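Forum Personalwesen › Recruiting und Personalauswahl › Anonymisierte Bewerbungen

Thema: Anonymisierte Vorauswahl im ATS – Erfahrungen mit Freitextfeldern?

randnotiz_hr
24. Februar 2026, 09:14
Wir führen im März für alle gewerblichen und technischen Stellen die anonymisierte Vorauswahl ein. System ist Henero, Modul Vorauswahl. Die strukturierten Felder (Name, Geburtsdatum, Anschrift, Staatsangehörigkeit, Foto) lassen sich per Rollenrecht ausblenden, das funktioniert. Problem sind Anschreiben und Lebenslauf als PDF. Die Schwärzung erkennt Namen im Kopfbereich, im Fließtext dagegen nur teilweise. Vereinsmitgliedschaften, Elternzeiten und Wehrdienst bleiben lesbar.
Betroffen sind nach unserer Planung fast 800 Bewerbungen im Jahr. Manuelles Nachschwärzen scheidet damit aus. Wie habt ihr das gelöst?

Sperrvermerk
09:41
Gar nicht erst PDFs annehmen. Standardisiertes Formular, Tätigkeiten mit Dauer in Monaten statt Kalenderdaten, Abschlüsse ohne Jahreszahl. Anlagen werden erst nach der Einladung freigeschaltet. Alles andere ist Kosmetik.

randnotiz_hr
09:58
Das Formular hatten wir im Entwurf. Der Fachbereich befürchtet mehr Abbrüche, vor allem bei Facharbeitern, die mobil und nach Feierabend ausfüllen.

kupferlitze
10:22
Die Befürchtung kann ich zum Teil bestätigen. Wir (Kabelkonfektion, Schichtbetrieb, Standort Voltelby) sind mit einem Formular mit Pflichtfreitexten gestartet und haben die Freitexte wieder gestrichen. Jetzt gibt es 10 Felder, davon vier Pflicht. Seitdem ist die Abbruchquote wieder auf dem Stand von vorher.
Die zweite Stufe ist bei uns eine Arbeitsprobe mit Bewertungsbogen. Bewertet wird durch zwei Personen getrennt, der Bogen trägt nur die Bewerbernummer. Die Kriterien stehen vor der Ausschreibung fest und werden während des Verfahrens nicht mehr geändert.

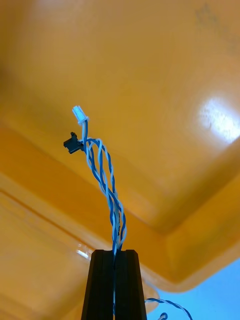 Abgeglichen wird erst, wenn beide Bögen im System abgeschlossen sind. Weichen die Ergebnisse um mehr als eine Stufe voneinander ab, müssen beide schriftlich begründen. Das kostet Zeit, liefert aber eine Dokumentation, die im Streitfall nach § 22 AGG brauchbar ist.

Sperrvermerk
10:37
Die Arbeitsprobe ist nicht anonym. Wer daneben steht, sieht die Person. Die Nummer auf dem Bogen ändert daran nichts.

kupferlitze
10:49
Richtig, deshalb schrieb ich getrennt und nicht anonym. Bewertet wird das abgegebene Werkstück, die Aufsicht führt jemand Drittes ohne Stimmrecht. Die Bewerter bekommen die Person erst im Gespräch zu sehen.

Lochkarte_Nord
11:30
Ich halte den Aufwand für falsch verteilt. Die Anonymisierung verschiebt den Effekt nur: Wer in der Vorauswahl nicht aussortiert wird, wird es eben im Gespräch. Wir hatten bei Mula ein Pilotprojekt über zwei Ausschreibungsrunden. Die Einladungen haben sich verändert, die Einstellungen kaum. Geholfen haben am Ende strukturierte Interviews mit festem Fragenkatalog und verankerten Skalen.

randnotiz_hr
11:52
Das eine schließt das andere nicht aus. Habt ihr die Quoten je Stufe erhoben oder nur am Ende?

Lochkarte_Nord
12:05
Je Stufe, allerdings nur nach Geschlecht. Herkunft dürfen wir nicht ohne Weiteres erheben, Stichwort Art. 9 DSGVO. Bei zwei Runden ist das ohnehin keine belastbare Grundlage, das räume ich ein.

Sperrvermerk
12:11
Dann taugt es auch nicht als Gegenargument.

Lochkarte_Nord
12:19
Als Beleg dafür ebenso wenig. Ich habe beschrieben, was wir gesehen haben.

paragraf_94
13:46
Zwei Punkte zur Mitbestimmung, da im Eingangsbeitrag nicht erwähnt:
1. Auswahlrichtlinien bedürfen der Zustimmung des Betriebsrats, § 95 Abs. 1 BetrVG. Ein fester Bewertungsbogen mit Gewichtung dürfte darunter fallen.
2. Wird ein Formular als Personalfragebogen ausgestaltet, greift zusätzlich § 94. Auch das Modul selbst ist zu prüfen, falls es das Verhalten der Recruiter protokolliert (§ 87 Abs. 1 Nr. 6).
Außerdem: Bei schwerbehinderten Bewerbern sind Schwerbehindertenvertretung und Betriebsrat unmittelbar nach Eingang zu unterrichten, § 164 Abs. 1 SGB IX. Wer das Merkmal pauschal ausblendet, braucht dafür einen getrennten Prozess.

randnotiz_hr
14:08
Der dritte Punkt fehlte bei uns tatsächlich. Lässt sich in Henero vermutlich über eine eigene Rolle mit Leserecht auf das Merkmal abbilden – ich kläre das mit dem Support.

kupferlitze
14:20
Geht. Rolle anlegen, Sichtbarkeit auf Feldebene, Benachrichtigung bei Eingang. Achtung bei Exporten: Die CSV-Ausgabe berücksichtigte die Feldrechte bei uns nicht. Exportrecht für die Fachbereiche abschalten.

tabula_r
15:33
Wir schwärzen PDFs mit Pugh als vorgeschaltetem Dienst. Fließtext wird deutlich besser erkannt als im Standardmodul, Dateinamen und Metadaten muss man separat bereinigen. Scans mit schlechter Auflösung laufen in eine manuelle Warteschlange.

Sperrvermerk
15:40
Auftragsverarbeitungsvertrag vorhanden? Und wo wird verarbeitet?

tabula_r
15:51
Vertrag liegt vor, Verarbeitung läuft auf eigenem Server im Haus.

randnotiz_hr
16:27
Zwischenstand: Kurzformular ohne Freitext für die gewerblichen Stellen, bei den technischen vorerst PDF mit Schwärzung. Quoten erheben wir je Stufe. Den Entwurf der Betriebsvereinbarung stelle ich ohne Firmenbezug ein, sobald er abgestimmt ist.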